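# Rubber Bands and Baskets

This page of the Uretville gallery covers the sorting table, where loose rubber bands get separated by color before they are put away. The bands come in mixed bags and
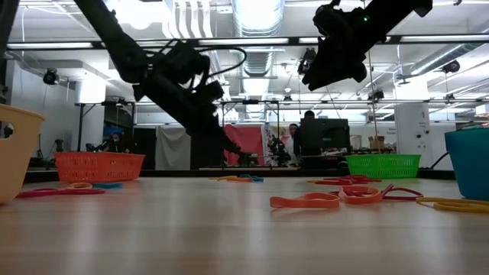 they also come back mixed from whatever they were used for, so the job has to be done again every few weeks. The notes below go with the sorting table and are meant for anyone who wants to set up something similar at home or in a workroom.

## The table

Pale wood, light beige, with the grain showing. Pink, blue and orange bands are easy to see on it, and so is a yellow-orange one, though a pale orange band takes a second look in the evening.

The table is wiped with a dry cloth before sorting. We used furniture polish on it once and the bands picked up a film that was hard to get off. Plain soap and water is enough for pen marks, and the top should be dry again before anything is spread on it.

## The bands

Magenta-pink, pale orange, light blue, yellow-orange and blue are among the colors on the table. Our full color list has 19 entries, but several of those are so close that they end up together. Pale orange and yellow-orange are kept apart. Most people can tell them from each other when they lie side by side, and most people get it wrong when they don't.

Bands are laid flat with some space between them. A pile is quicker to tip out but slower to sort, and bands in a pile hook on to each other. When two have landed close together, pull them apart before deciding on the color.

Size is not sorted at this stage. A long band goes in with the short ones of the same color. Anyone who needs a certain length can look through one color in a minute or so.

The last order was 70 bags from Dal Bello, split with the workroom at Costitness. They were sold as assorted and the mix was uneven. Blue was well represented. Purple was not.

## The mesh baskets

Orange and bright green, both low and rectangular, with a grid of small openings along the sides. They sit toward the back, one on the left and one on the right, so the middle stays free for the bands.

Mesh is good for checking what is inside without lifting anything. Its weak point is that a thin band can work its way through an opening and hang there. Run a hand along the outside before moving a basket.

The basket color does not have to match what goes in it. We tried matching for a while and ran out of basket colors before we ran out of band colors. A strip of paper tape with the color written on it does the same job and can be changed.

## The cream basket and the teal-blue bin

Cream plastic at the left end, with an oval handle opening in the side. Teal-blue plastic at the right end, taller than the mesh baskets.

Taller containers are useful at the ends of a table because they don't get reached over. A low basket in the same spot gets an elbow in it sooner or later. The teal-blue is also the easiest color to name when telling someone across the room where to put a thing.

## Checking and storing

Each band gets a short pull before it is put away. If fine cracks show when it is stretched, it goes in the trash. Sticky bands go too, and so does anything they were stuck to. A single sticky band left in a basket over the summer will spoil the ones next to it.

Good bands are stored out of direct sun. Ours go on the second shelf of the Windolum cabinet, away from the radiator. Bands that had been kept on the windowsill started breaking by October, and the ones in the cabinet were fine.

Small amounts can be kept in paper envelopes. Jars with lids work as well, although a full jar is annoying to get a single band out of. Don't wrap bands around a pen or a tube for storage, as they lose their stretch.

## Times for the sorting table

The table is in use from 2 p.m. and is cleared by the evening. It seats 2 people comfortably, one on each long side. Bring your own mixed bands if you have them. Bands with metal clips or tags on them should have those taken off first.

Related pages in the gallery: Buttons and Trays, String and Twine, Paper Clips.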